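五月二十八日的日记，写在回住处以后

2023年5月28日

今天本来打算早早收工，吃一碗热汤面，把攒了好几天的衣服洗掉，结果还是拖到天黑。起因仍旧是那件老事：收垃圾这一项，右臂夹着皱巴巴的包装纸，往床边那个黑色的桶送，送着送着就不肯松手了。 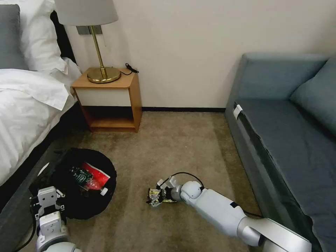 组里有人听完我念叨，说这根本算不上夹爪的毛病，是线的毛病，让我先别急着改程序，把腕子那一圈黑线看住了再说。我当时心里还有点不服气，毕竟参数是我一个一个调出来的，总觉得毛病也该由我在参数里找出来才对。可是嘴上答应了，就老老实实蹲在地毯上看，蹲得膝盖发酸。

看到后来不得不服。这条线从夹爪绕过手腕上方再回到前臂，平时松松的，看着很乖。前臂一伸远、手腕再往里一转，它就绷起来，插头那里跟着吃劲，信号断上那么一小会儿。控制器收不到夹爪的位置，便照着最后一次的命令继续夹紧。夹的是包装纸，倒也罢了，皱一点就皱一点。我蹲在那里想的却是，万一哪天桶边伸过来的是谁的手呢？这么一想，后背有点凉，晚饭也吃得没什么滋味。

翻了Prilitz上的记录，这个月跑了326次，断信号的有38次，比我以为的多得多。以前我们都把它记成“抓取失败”，重启一下接着跑，谁也没往深处想，我自己也是这样，写到这里脸上还有些发热。更要紧的是急停：今天试了3次，有2次按下去以后手臂是停了，夹爪却还咬着不放，得断电才能把东西取出来。Huet那边的说明书上写着“停止后保持夹持力”，原来一直就是这么设的，怪我当初只看了前面几页。

跟Lovoreo的群里说了，明天起先不跑，把线重新走一遍，腕部多留一截余量，用软扎带固定，再把断信号以后的动作改成慢慢张开。张开也有张开的麻烦，要是手里拿的是玻璃杯，一松就掉地上了，所以大家又为这个争了好半天，没争出结果。我倾向于先松开，杯子碎了可以扫，手指头可不行。Clullthorpe那边的演示恐怕要推到六月，我已经写了邮件，语气尽量客气，写完又读了好几遍，删掉了两处“非常抱歉”，留了一处。

说来也怪，折腾了这么一天，我对这台机器倒没有什么怨气。它夹得那么认真，叫它夹它就一直夹着，像小孩子攥着糖纸不肯给人。走之前我把电源关了，又把急停按钮上的灰擦了擦。

衣服还是没洗。明天记得带软扎带，粗的那种，细的会勒线。

最后更新：当晚，补了急停那一段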